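Print | E-mail

Ketchup: plate or cupboard?

Hạnh_M: Play kitchen at Flongate. I say sauce lives in the cupboard. Nghĩa says it goes on a plate – lying down, like a roast. 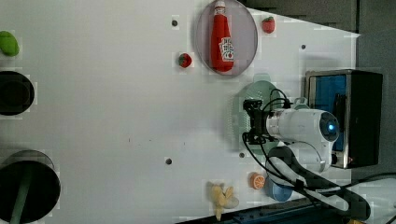 Ketchup, served. Strawberries to either side.

nbach: It's the main course.

Anum B: Strawberries belong in the colander.

nbach: They're garnish.

Hạnh_M: With ketchup?

Thiện_L: I've eaten worse in Cirnholm. Leave it on the plate.

Anum B: Still wrong.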